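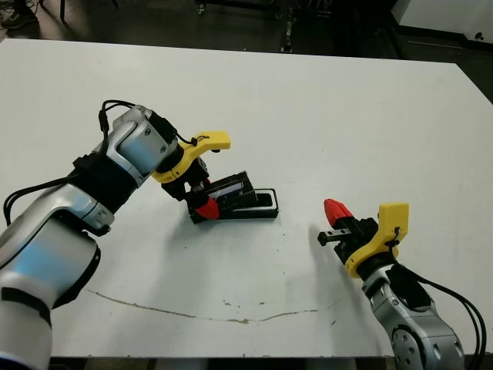 A Hollano anunciou a entrada em vigor da revisão da sua especificação interna para superfícies de trabalho em compacto mineral, aplicável a todos os tampos fornecidos a partir da unidade de Sokcombe. A revisão altera os critérios de planeza, de resistência ao risco e de limpeza química, e substitui o documento em uso desde julho. O acabamento branco mantém-se como referência para os ensaios de contraste: sobre um tampo branco, um suporte preto de rebordo elevado como o que está pousado na mesa distingue-se sem iluminação adicional, e é essa diferença entre peça e fundo que o novo método de inspeção visual passa a avaliar. Os restantes acabamentos da gama, cinzento-claro e areia, serão ensaiados pelo mesmo método, com limites próprios.

Sokcombe, 6 de fevereiro de 2024 – A especificação revista abrange três famílias de produto: tampos para bancadas de montagem, tampos para laboratório seco e painéis horizontais para postos de embalagem. Ficam excluídos os tampos com cuba integrada e as superfícies destinadas a contacto direto com alimentos, que continuam sujeitos a documentação separada.

O desvio de planeza passa a ser medido em duas diagonais e no eixo longitudinal, com régua apoiada em toda a extensão da peça. Até agora a medição era feita apenas no eixo longitudinal, o que deixava por detetar o empeno de canto, defeito responsável pela maior parte das devoluções em tampos de grande formato. No período de validação foram medidos 828 tampos, dos quais 131 apresentaram empeno de canto acima do novo limite, embora cumprissem o anterior. As peças em causa foram retificadas ou reclassificadas como segunda escolha.

"O limite antigo era cumprido por peças que depois não assentavam na estrutura", afirma Panagiotis Karagiannis, responsável técnico pela gama de superfícies. "Num posto com calhas ou batentes fixos, uma folga de canto obriga a calçar o tampo no local. O cliente paga essa operação e a garantia não a cobre."

A resistência ao risco é agora determinada em amostras retiradas do mesmo lote de produção, após condicionamento em câmara. Cada amostra é submetida a 1000 ciclos de abrasão com pastilha normalizada, seguidos de leitura de brilho em cinco pontos. A perda de brilho admissível foi reduzida para os acabamentos mate. Nos acabamentos acetinados o valor não foi alterado.

Para a limpeza química, a lista de agentes de ensaio inclui agora álcool isopropílico, detergente alcalino diluído e um desengordurante à base de citrinos. A acetona foi retirada da lista de uso corrente e passa a constar apenas do ensaio de contacto acidental, com tempo de exposição curto e enxaguamento imediato. Os clientes que utilizem acetona como agente de limpeza regular devem solicitar o acabamento Jatix, disponível por encomenda em espessuras de 12 e 16 mm.

A Kassab, que fornece a resina de superfície, adaptou a formulação do endurecedor para acompanhar os novos limites. A alteração não modifica a cor nem a textura e não exige mudança nas ferramentas de corte. Recomenda-se, contudo, a redução da velocidade de avanço nos recortes interiores com raio pequeno – o material endurecido é mais sensível ao lascamento na aresta inferior.

Cada tampo será expedido com uma etiqueta colada na face inferior, que indica o lote, a data de ensaio e os três valores de planeza. Os relatórios completos ficam arquivados durante dez anos e podem ser pedidos mediante indicação do número de lote. Em encomendas com mais de 100 peças, o relatório é enviado com a guia de remessa, sem necessidade de pedido.

"A etiqueta anterior tinha apenas a indicação de conforme", refere Svatopluk Šimek, da área de qualidade. "Quem recebe a peça precisa do valor medido para decidir em que posto a vai instalar."

As encomendas já confirmadas serão produzidas segundo a especificação em vigor à data da confirmação, salvo pedido escrito do cliente. Os preços de tabela não sofrem alteração nos formatos normalizados. Nos formatos especiais com comprimento superior a 3 metros aplica-se um suplemento relativo à medição diagonal, a indicar em proposta.

A Hollano produz superfícies técnicas e painéis compactos para indústria, laboratório e logística. A especificação revista e as fichas técnicas atualizadas estão disponíveis a pedido junto do departamento comercial.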